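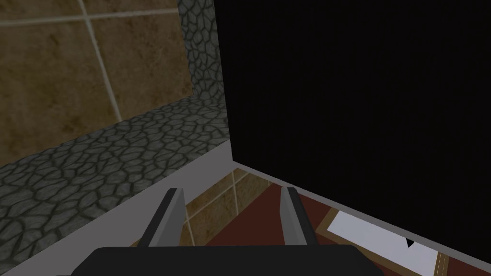

One customer in Utbridge wrote to us that his two fingers "close fine in the morning and then not fully by four o'clock," and he asked if the gripper was already worn out. It was not worn. The finger screws had never been tightened a second time after the first days of work, and the left finger was moving a little on its carrier. We changed the text of this page after his letter.

Home Grippers Fingers Spare Parts Service Contact

Reading time: 3 minutes

Indwood Parallel Gripper, two-finger model

The Indwood is an electric gripper with two flat fingers which move toward each other in a straight line. It is made for small and medium arms which pick boxes, trays, cards and similar goods. It is delivered with one pair of standard fingers, the Marikar cable, a hex key and a printed sheet for the first setup. The weight of the gripper with standard fingers is 476 grams.

Mounting

Switch off the arm and wait until the light on the controller is dark. Clean the flange with a dry cloth. Put the gripper on the flange with the cable exit pointing away from the elbow of the arm, then insert all screws by hand before you tighten any of them. Tighten them crosswise. The cable needs a free loop at the wrist, big enough that the last joint can turn to both ends without pulling.

Setting the fingers

Open the gripper fully from the controller menu. Loosen the left finger, push it against the stop and tighten it again. Do the same on the right. Then close the gripper slowly on the setting plate from the Drallbridge kit. The two inner faces must touch the plate over their full length. If you see light at the tips, the fingers are not parallel and you must repeat the step.

After this, teach the open position and the closed position again. Old values stay in the memory when fingers are changed, and the controller does not give a warning.

Check the screws again after 40 hours of work. Please do not skip this.

Regular care

Wipe the inner faces of the fingers every 7 days, or more often when you handle dusty cardboard. Use water with a little soap. Alcohol makes the pads hard.

The guide rail needs new grease after 2,000 hours. Remove the old grease first, with a cloth and the plastic scraper, and put a thin line on each side of the rail. Move the fingers by hand from end to end before you switch on the power. Too much grease collects dust and makes the movement heavy.

Replacing a finger

Fingers are sold only as a pair. A new finger beside an old one gives an uneven grip, and the setting plate will show it. Keep the old screws out of the job; new ones are in the bag with the fingers.

For orders, please write the serial number from the side of the gripper body. Pads, screws and grease are in stock in Drallbridge. The Marikar cable is available in short and long versions.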